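Food Waste in the School Cafeteria and What Happens to It
Student project report
Cristóbal Fuentealba
August 28, 2010

Introduction

Food that gets thrown away ends up in a landfill, where it breaks down without air and gives off methane. I wanted to find out how much food our cafeteria throws out in a normal week and whether part of it could be composted at school. The cafeteria is run by Drosadeo, which also cooks for two other schools in Cisternas.

My question was: how much of the waste is food that can go into a simple compost bin, and how much is food that can't, such as meat, cheese and anything cooked in oil?

Method

I collected waste over five school days in July. Two bins were placed next to the tray return, one for raw fruit and vegetable scraps and one for everything else that was food. Napkins and packaging went into the regular trash and were not weighed. At the end of lunch I weighed both bins on the kitchen scale and wrote down the numbers before they were emptied. The kitchen also let me weigh the peelings from food preparation, but only on three of the days.

The cafeteria serves 300 lunches a day. I used this number for every day, even though attendance was lower on Friday because of a field trip.

Results

The heaviest day was Tuesday, when lunch was lentil stew. Total food waste from the trays that day was 41 kilograms. Apples were the most common item in the fruit and vegetable bin, and many had only one or two bites taken out. Bread was the most common item in the other bin.

On the three days when I weighed kitchen peelings, they were heavier than the fruit and vegetable scraps from the trays. I did not expect this. It means a compost bin could be started with kitchen scraps alone, without asking students to sort anything.

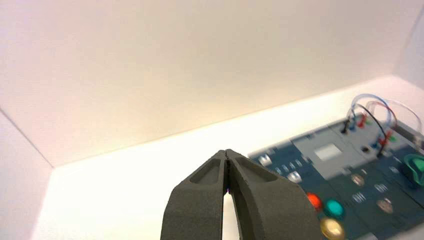

Sorting was the weakest part of the project. On Monday a lot of stew and rice ended up in the fruit bin, so I moved the signs to eye level and stood by the bins myself. Tuesday was better. I did not correct Monday's weights, so the fruit and vegetable share for that day is probably too high.

Discussion

The Jotach community garden already composts and has a 1,000 liter bin that is not full. The garden is a short walk from school and could take the peelings twice a week. Cooked food is harder. Ikley, the company that picks up our trash, does not have a separate route for food waste in this part of town.

The cheapest change would be smaller portions — students could come back for seconds. Cutting the apples might also help, but I did not test it.

If I did this again I would weigh kitchen scraps every day and count the trays. Five days is also too short, as the menu repeats every four weeks.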